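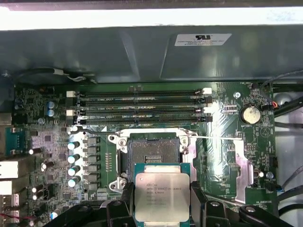

Ticket 574
Subject: Workstation restarts during long renders, memory count comes up short
Opened by: Nele Van den Broek, Honar front office
Assigned to: Desta Alemayehu
Status: Resolved, pending one follow-up

Nele wrote:
Hello Desta, and sorry to land this on you right before lunch. The big workstation by the window (the one we call Romell) has started restarting itself in the middle of the Harcombe job. It is 800 drawings in one batch and it never gets to the end. I watched it this morning with my coffee and it went down 20 minutes in, with no message and no warning beep that I noticed. When it came back up there was a line on the startup screen saying the amount of memory had changed, and I had to press a key to go on. I did move the tower in May when we got the new desks, and I was careful, but it is a heavy old thing and I may have bumped it on the door frame. Could that do it?

Desta replied:
Hi Nele, no need to be sorry at all, and thank you for catching that memory line, because it saves me a lot of guessing. A bump could certainly do it. Please copy anything you need to the shared drive, shut the machine down properly and leave it off. I'll come by with a cart this afternoon and take it to the bench.

Work log, 2:15 pm
Power cord out, power button held down for 10 seconds, side panel off. There was a fair bit of dust along the front intake, which I cleared before going any further. I took the memory out, wiped the contacts and put it back, then tried a start. Same message, and the missing memory was all on the side that belongs to the first processor. Swapped modules between the two sides and tried again. The shortage stayed with the slots and didn't follow the modules, so I stopped blaming the modules.

Work log, 3:05 pm
When a whole group of slots goes quiet like that, I like to look at the processor next. The memory on that side talks straight to it, and a chip that isn't sitting evenly can lose a channel and still start up happily enough to fool you. Memory out again, heatsink off (screws loosened a little at a time, going corner to corner), old paste cleaned up with alcohol and a lint-free cloth.
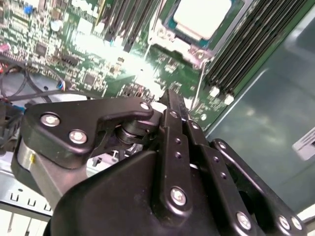
I should say for anyone reading this later that the contacts inside these sockets are very fine and they do not forgive a fingertip or a trailing sleeve. If you have to walk away from an open one, put a cap on it, even if you only mean to be gone a minute. I check mine with a flashlight held low from two directions, as a bent contact will catch the light differently from its neighbors. I went over the first socket twice and found nothing bent, but there was a small smear of old paste near one edge of the underside of the processor. That came off with more alcohol and some patience.

Work log, 4:20 pm
Processor back in, notches lined up, lowered straight down and left to settle under its own weight before closing the lever. Fresh paste, heatsink on, memory in. All of the memory showed up on the first start. I've left the memory test running overnight. 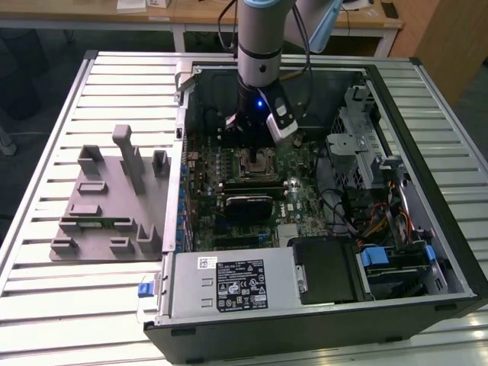

Tower on its side on the slatted bench, board facing up.

Nele wrote:
Oh, that is good news! Anas Khalaf is asking whether he should do the same with the older machine in his room, which has also been slow.

Desta replied:
Please tell Anas not to open anything yet - slow and restarting are usually two different complaints, and I'd rather see his startup screen first. He can open his own ticket and I'll pick it up. Your memory test finished this morning with no errors, so the workstation is coming back to you after lunch. Run the Harcombe batch again and let me know how far it gets. I'm keeping this ticket open until I hear from you.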